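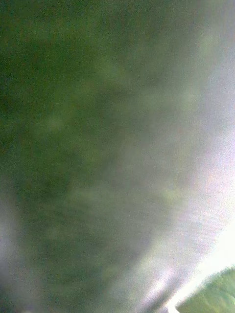
**Borville Vapor Club - Web Shop Support**

Ticket: Mix box builder drops the last bottle
Opened by: Lamai Mahawong
Picked up by: Nipon Thepsuriya
Status: resolved, one follow-up open

### What the customer reported

Order 834. She built a six-bottle mix box, all from the Jandora fruit range, and the cart showed five. The price was still the six-bottle price. She tried again on her phone and got the same thing, then wrote to us with the whole list of flavors typed out by hand (thank you, that saved me so much time!).

Her list: pear, melon, melon, white grape, lychee, pear ice.

### 9:40 a.m. - Nipon

Tried to repeat it with six different flavors. Works fine, six in the cart. Tried six of the same flavor. Also fine! Then I used her exact list and got five bottles, with the lychee missing. Great, I love a bug that shows up on command.

Things I ruled out:

- Stock. Oranuch checked the shelf and the stock sheet, and we have 77 lychee in the 3 mg strength.
- Browser. Same result in three of them.
- The discount code. Took it off, no change.

### 10:25 a.m. - Nipon

Swapped lychee for mango and the box filled up properly. Put lychee first in the list and the cart kept it but still only had five, and this time the second melon was gone. So the builder is merging two lines somewhere. Asked Kittipong to look at the product codes.

### 11:10 a.m. - Kittipong

Found it, and it's a fun one. Melon and lychee have the same short code in the box builder. The regular shop pages use the long code, so single-bottle orders were never affected. When a box has two melons and a lychee, the builder sees three of one item, hits the "two per flavor" limit that we set for the summer sampler, and throws the last one away without a message.

Two separate problems, then:

1. Duplicate short code, left over from when we imported the Jandora list.
2. The sampler limit was still switched on for the regular box. It should have gone off in July.

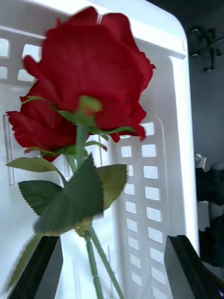 ### Fix

1. Gave lychee its own short code.
2. Turned off the per-flavor limit for the regular box. It stays on for the sampler.
3. Cleared the saved boxes, so anyone with a half-built one has to start over. Sorry about that - it was only a handful.
4. Ran the duplicate check on the full list, roughly 1,000 codes. One more pair came up, both in the Isaksson menthols, and I fixed those too.

### 1:30 p.m. - Nipon

Retested with her list in both orders and got six bottles every time. Six melons works as well, if anyone is that keen on melon! I also built 50 random boxes with Kittipong's test script and every one came out with the right count and the right price.

Lamai wrote to the customer. Her order now has the lychee added back and it'll all ship together.

### Still open

- The builder should say something when it refuses a bottle. Jintana is writing the message and would like suggestions, short ones please.
- Orkodia bottles show up under "Fruit" and "Dessert" in the builder. Harmless, but I'd like to tidy it before the new flavors go in. Separate ticket coming.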